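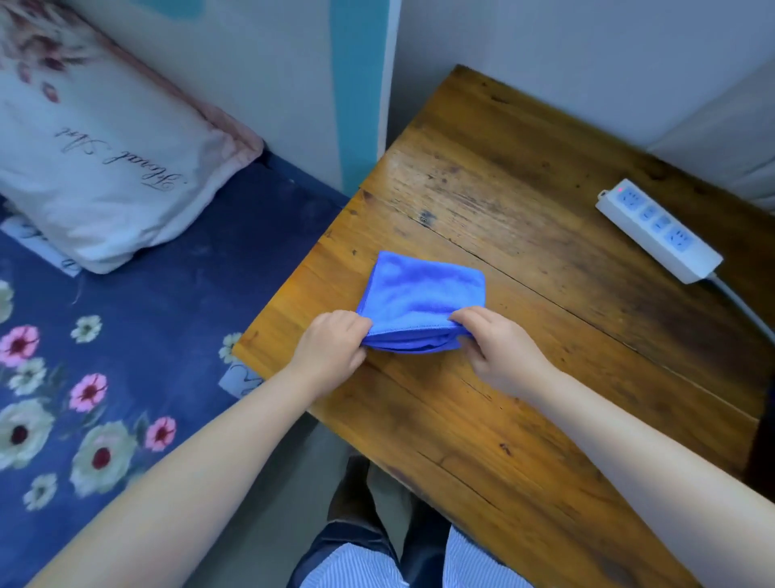

Kotwood extends care range for oiled timber surfaces

Tronby, 30 August 2024

Kotwood has added a water-based maintenance oil to its range for interior timber. The product, sold as Okesow, is intended for tables, worktops and shelving that have already been oiled and need a fresh coat without full sanding.

Okesow has a satin finish and is applied by cloth or short-pile roller. It is touch dry in four hours at 20°C. A second coat may be applied after eight hours, and full hardness is reached in seven days. The oil is not suitable for lacquered or waxed surfaces unless the old coating is removed first.

During development the company tested the oil on 539 sample boards in oak, pine and larch. Of these, 229 were taken from used furniture with existing stains and scratches. Boards were checked for colour change, water marking and adhesion.

"Most complaints about maintenance oils concern patchy sheen on older boards," said Yung-ching Ng, technical manager at Kotwood. "We lowered the solids content so that the excess can be wiped off more evenly."

Okesow is supplied in 250 ml, 1 litre and 5 litre tins. It will be stocked by the trade distributor Chow at more than 726 counters, with a tinted version to follow in December.

Data sheets and sample requests: Kotwood technical desk, Tronby.

ENDS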